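Gikeleck Tabletop Sorting Set: Data Card
Simulated episodes for a small yellow arm and a blue bin. Maintained by the Trudedell shared workshop.

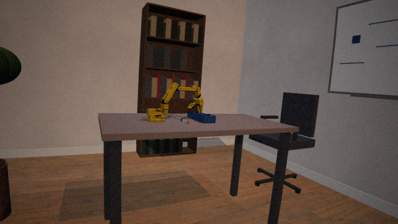
Overview

Gikeleck is a collection of simulated pick-and-place episodes prepared in support of a desktop arm under construction at the Trudedell workshop. The simulation allows members to test control code before it is run on the bench. The set contains 1884 episodes. It is released for hobby, classroom and research use.

Scene

All episodes take place in one furnished room. The arm and an open bin share a single table, and the items to be sorted lie on the tabletop between the base of the arm and the bin. The bookcase, office chair, whiteboard and potted plant are fixed background objects. They carry collision geometry but are never targets – a policy that touches them is scored as a failure.

Task

The arm must lift each item and release it inside the bin. An episode ends when the tabletop is clear or when the time limit of 29 seconds is reached. Item positions are drawn at random at the start of each episode. The bin is also shifted and rotated within a small range.

Contents

episodes/ – joint positions, gripper commands and rendered views, one folder per episode
scene/ – room, table and furniture models
arm/ – link models and joint limits
splits/ – lists of training and test episodes
tools/ – playback and conversion scripts

The test list holds 100 episodes. Users are asked to keep these out of training and to state the version of the list in any published result.

Collection

Episodes were recorded by workshop members using a hand controller built under the Tridholm project. Commands are stored at 12 samples per second. Recordings in which the operator paused to adjust the controller were removed. Failed grasps were kept and are marked in the episode log.

Known Limitations

Friction values for the gripper fingers are estimates and have not been matched to the printed parts. Very thin items may slide through the fingers at low closing speed. Lighting is the same in every episode, so models trained only on these views should be checked carefully before use with a real camera. Cable drag is not modeled.

Maintenance

The set is maintained by Nuanchan Wattanapong. Corrections should be filed through the workshop issue tracker and should include the episode number and the playback script version. Changes to the arm models are reviewed in January of each year.

Last revised: 28 December 2019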